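How Long Do We Keep Our Knitwear?
Student project report, Textiles and Society, Umthorpe College

Our group wanted to find out how long people in Umthorpe hold on to knitted clothing and what they do with it afterwards. We chose knitwear as it costs more than a T-shirt, can be mended at home and is often put away for half the year.

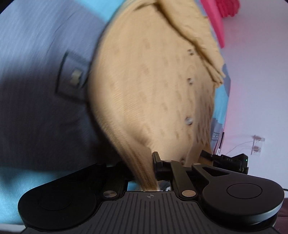 UMTHORPE, 3 May 2019

We left paper surveys at the Skutier Street library and at the Prantl op shop, and got 110 back. Two had only the first page filled in, so the results use 108. People listed their jumpers and cardigans, the fibre on the label if there was one, and the year they got each item. The lists came to 1,774 garments.

Wool was kept longest. Acrylic was more likely to be given away, mostly due to pilling. Cotton knits lost their shape and ended up as house clothes. Colour mattered less than we expected, although several people said they had gone off a bright jumper long before it wore out.

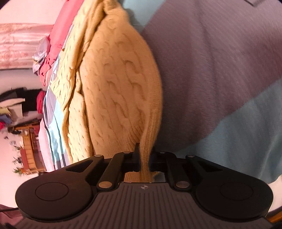 Marlow Road resident, survey comment: I would mend more if I could get yarn to match. The grey is never the same grey, so I put the jumper back in the cupboard and there it stays.

Matching yarn came up in 17 surveys. We tried three repairs ourselves using Jillex darning wool. The elbow and cuff repairs held after a cold hand wash. The neckline puckered and we had to unpick it. We think the stitches were pulled too tight.

Storage was the other main topic. Most people folded their knits, and those who used hangers complained about stretched shoulders. Moth damage was mentioned mainly by people in older houses, but we didn't ask the age of the house, so we can't say much about it.

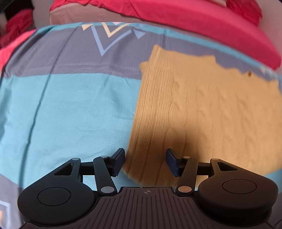

Page last changed: September

Limits of the study: library users and op shop customers may care more about clothes than other people do. Purchase years were from memory. If we ran it again we would ask what each item cost and whether it was bought new. The survey form is in Appendix A and the fibre table is in Appendix B.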